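Pose tracking loses itself every time the gripper gets close to the work -- config problem or hopeless?

Posted in: Perception and SLAM
Tags: visual-inertial, fisheye, hand-held gripper, trajectory quality

wobblyhorizon

Hi all, hoping someone has been down this road. I'm recording demos with a hand-held gripper, one wide fisheye camera looking out past the finger, IMU inside the housing, and I run everything through Kerkard afterwards to get the 6-DoF trajectory. The policy training side is fine (well, it trains). My trouble is the trajectories.

When I'm waving the thing about in the middle of the room it's lovely. Loop closures everywhere, scale looks right, the path comes back to where I started. Then I lean in to pick something up off a bench and the track either jumps sideways or freezes for a bit and then snaps back. You can imagine what that does to the actions. The policy has learned a charming little twitch right before every grasp, and I'm fairly sure I taught it that.

What I've tried so far: turned the feature count up (slower, no better), turned it down (worse), re-ran the camera calibration, switched the motion model from constant velocity to the IMU one. I also tried the ceiling-only trick from the Gadine docs, where you mask the bottom half of the picture completely. It helped in one room and was awful in the other, which has a very plain ceiling.

Out of the last 200 recordings I've had to bin so many that I'm starting to dread the replay tool. Is this a settings problem, or is a single fisheye just not up to it at close range? I'd rather not bolt a second camera on. It's heavy enough on the wrist already.

Edit: somebody asked by message, so yes, the camera and IMU timestamps come off the same board. I did check.

Edit 2: no, I can't put fiducials up everywhere. I've got a couple of printed ones on the bench but as soon as I turn away they're gone.

pancakebearing

Get a second camera. I fought with mono for ages and then stopped fighting. Stereo fixed it.

Comments:

wobblyhorizon: Thanks, but see the bit about my wrist :)

pancakebearing: Fair. Lighter cameras exist though.

tallowgrove: Stereo won't save you if both cameras are staring at the same moving object. Been there.

quietsprocket

Had nearly the same thing last winter with Sodurora, which is a different front end but I think they all fall over in the same spot. For me it was exposure. Lean over a white bench and the auto exposure drops, the room goes dark behind it and your features vanish all at once. I locked the shutter and let the gain float within a narrow range. Got a lot better, though I won't claim it was perfect.

Also check your rolling shutter setting if your camera has one. Mine was set to global because I'd copied a config off somebody else's repo. I felt pretty silly.

Not sure about the freezing. Might be your keyframe threshold? I never understood that parameter properly so take it with a grain of salt.

Comments:

wobblyhorizon: Locked the shutter this arvo and the freezes are fewer. The sideways jumps are still there though.

quietsprocket: Then it's over my head, sorry!
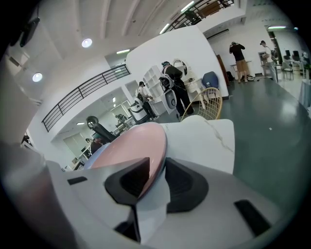 tallowgrove

Your sideways jumps sound like the tracker believing the wrong thing is standing still, and my own footage is a good place to look for it. I've got a pink disc up against the finger pad there and the white housing taking up the whole bottom of the view. Both of those travel with the hand. As far as the optimizer is concerned they're the most reliable features it has ever met, nice and sharp and never moving a pixel, so the longer you hold something the more it decides that YOU aren't moving either. Then the IMU disagrees, the two of them have a row, and out comes your jump.

So the first fix is a mask, but not the half-picture mask from the Gadine docs. That one throws away far too much. Draw it tight around the housing and the pad, save it as a static mask, and colour everything outside it as usable. It took me one evening for the pair of grippers I use, and the mask stays good until you take the camera off and put it back on slightly crooked (don't ask).

The held object is the annoying bit, as it changes shape from one demo to the next. What I do is add a second mask region just in front of the finger that only switches on when the gripper width drops under a threshold. You've got gripper width in your log already, so it's a small script. I grow the region by 12 pixels all round to catch the blurry edges. Could you segment the object properly instead? Sure, and I did for a while with a Charvát plugin, but the edges flickered and I spent more time babysitting it than I saved.

Next thing is people. My room is a shared one, with someone in the middle strapped into a wearable frame and others standing about, and a person in a dark cap and black clothing against a white wall makes wonderful corners. Single people far off don't matter much because the outlier rejection handles them. Where I got burned was somebody walking across while I was leaning in and the bench was hiding half of the good background. I tightened the reprojection threshold from 3 pixels down to something smaller and it stopped swallowing them. Try that one last though, it'll cost you some good features as well.

What you want the tracker hanging onto is the boring stuff. Railings are excellent, and so are the strip lights (once the exposure's locked, quietsprocket is dead right about that), and shelving with square openings. Plain white wall gives you nothing at all, and I don't trust my shiny green floor either. The reflections of the lights slide along as you move, so they look like solid points sitting somewhere under the floor. I've got a polygon over the worst of it in the mapping pass only.

Which brings me to the thing that helped most. Do a separate mapping run first! Walk the room slowly with nothing in the gripper, up and down and around the bench, then build the map from that and localize your demos against it with the map frozen. In Kerkard it's the "reuse map" option plus "no new keyframes", and you need both, or it'll cheerfully add junk to the map while you're holding things. If someone shifts the furniture, redo the run.

One more, for the twitch. Please don't smooth the trajectory and call it done. I tried, and it spreads the jump out so your replay tool can't see it any more but the policy can. Flag any segment where the vision and the IMU disagree over a short window and drop the segment, and then look at what you dropped. In my last batch I flagged 19 and nearly every one had the bench edge filling most of what was left outside the mask, so now I start my reach from a bit further back.

Comments:

wobblyhorizon: Oh wow, okay. I had no mask on the housing whatsoever. I thought the calibration took care of it?? Doing the mapping run on Tuesday when the room's quieter.

tallowgrove: Nope, calibration only knows about the lens. Post your mask if it goes weird, I'm happy to have a squiz.

quietsprocket: Stealing the gripper width trick, cheers.

wobblyhorizon: Static mask is in and I re-ran a handful of the bad ones from the bin. The jumps are way smaller already, even without the map. The held-object one I'll script up next -- does your threshold stay the same for thin objects or do you set it per task?

tallowgrove: Per task. I keep it in the same file as the task name so I don't forget to change it.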